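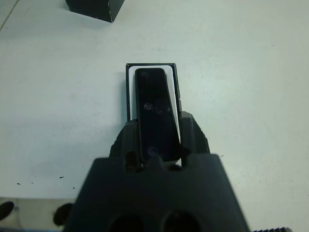
TV turns itself back on a few seconds after I switch it off

Hanna Polishchuk
Set is four years old and has been fine until January. Now I turn it off at night and it comes back on, usually within 20 seconds, on the same HDMI input. Sometimes it takes three tries. I have a streaming box and a soundbar plugged in. I already put new batteries in the remote and did a factory reset on the TV. The reset made no difference and I had to enter all my passwords again. Any ideas before I call a repair shop? They want 115 dollars just to look at it.

Jesetano
Sounds like HDMI-CEC. The streaming box or the soundbar wakes up and tells the TV to wake up too. Go into the TV settings and find the CEC option. Every maker has its own name for it, so look under inputs, external devices or system. Turn it off and try for a night. If that fixes it, turn it back on and disable CEC on the box and then the soundbar, one at a time, to find which one is doing it. You may lose volume control of the soundbar from the TV remote while it's off.

Collia
mine did this, I unplug it at the wall now

Tesfamariam
Agree with checking CEC first. Also look for an on timer, which is in a different menu from the sleep timer on a lot of sets. If it still happens with every HDMI cable pulled out, check the power button on the TV for sticking.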